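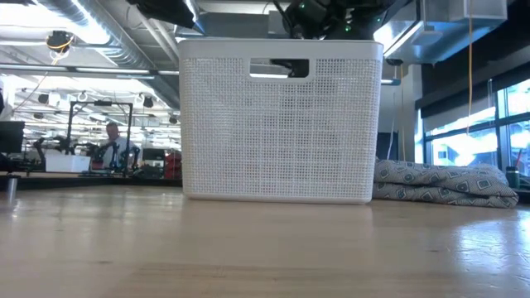

Figure 3. White perforated storage basket on a light wooden tabletop.

3.2 What the audience gets to see

I came to stage thrillers through the cheap seats, so I'll admit I care a lot about sightlines! For this part of the study I sat through Strickland 4 times in January, twice up close and twice from the very back row, and then I handed questionnaires to 56 people on their way out. My big question was when they started to suspect the wife. Rosalind Mahmoud, who directed it, keeps her mostly behind a slatted screen in the first act, and I kept reaching for a way to explain how that works on you. The basket in Figure 3 is the best I've come up with: its sides are a dense grid of little square holes, and through the handle opening you can tell there's something dark on the other side, but good luck saying what. Suspense on stage feels a lot like that to me (I know, I know, it's a laundry-day sort of theory).

Anyway, 31 people named the phone call as the moment they turned on her, and most of those had seats near the front. The back rows went for the dinner scene, which comes a good deal later. I didn't expect such a split in a house with only 200 seats, and I'll come back to it in Section 4 when I get to the touring version at the Plostier.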